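Home | Lists | Archive | Search | Log in

Trisside Allotments and Gardens list
Subject: Re: Water butts and the Thursday tap rota
4 replies | Share | Print this thread

On Thursday evening a plot holder on the lower side wrote:

> I see the standpipe by the lower gate is off again. Does anyone know
> if we are going back to the rota we had last summer? I have 10 tomato
> plants under glass and I can't carry cans from the top tap every
> night with my knee as it is.
>
> Also, is it worth putting in a water butt this late? My shed is only
> small and I don't know if the roof would catch enough to bother with.
> The one I looked at in Plirna was more than I wanted to pay.

The standpipe is off because the joint under the box has gone again. It was reported on Monday morning and we are waiting for the part. Until then the top tap is the only one on, and yes, the rota is back: odd-numbered plots before noon, even-numbered plots after. If you can't manage your slot, swap with a neighbour. There is no need to write to the list about it.

On the butt, I would say do it. April is not late. My shed roof is small too, 2 metres by a bit less, and a decent night of rain makes a real difference to what is in the butt by morning. You can work it out for yourself: one millimetre of rain on one square metre of roof is one litre, less whatever splashes off or sits in the gutter. A 10 mm fall on a roof of 4 square metres would give you 40 litres at best. That is several cans you don't have to carry.
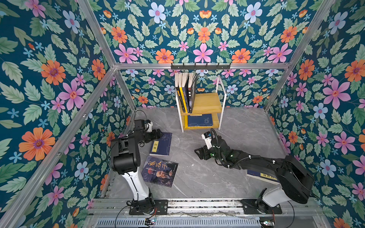
The gutter matters more than the butt. Most people fit a good butt to a bad gutter and then wonder why it stays empty. Put a string line along the fascia and give it a slight fall towards the downpipe end. Mine drops 16 mm over its length and runs clear. Before that I had it level and it filled with moss and spilled over the back on to the shed wall, which I then had to treat.

Stand the butt on something solid. Slabs on a firm base will do. A full one is far heavier than people expect and I have seen two go over on this site, one of them on to a row of beans. Leave enough height under the tap to get a can in — measure your own can, as the long-spouted ones need more room.

Fit a lid, and keep it on. It keeps the leaves out and the midges down, and there are children on the site at weekends. If the water starts to smell, empty it on to the rhubarb or the compost, scrub it out and start again. I don't use butt water on seedlings. Established plants don't mind it.

As for price, you don't need a new one. Hämäläinen on the Tratside road sells used food barrels, rinsed, with the screw top. They don't come with a tap, so you need to drill a hole and fit one. Ask what was in it first. I had one that had held pickling vinegar and it took three rinses before I was happy with it.

If you do want to buy new, measure the gap beside your shed before you order. The slimline ones hold less but they will go in next to a door, and the round ones often won't.

For the tomatoes, a deep soak every other day does more good than a splash every evening, and a mulch of grass clippings will hold it in. Keep the clippings clear of the stems.

I have a spare length of gutter and three brackets, black, used but sound. They are behind the shed on plot 16 if you want them. Take them any time, the gate on that side isn't locked during the day.

Plot 16

Previous message | Next message | Back to thread index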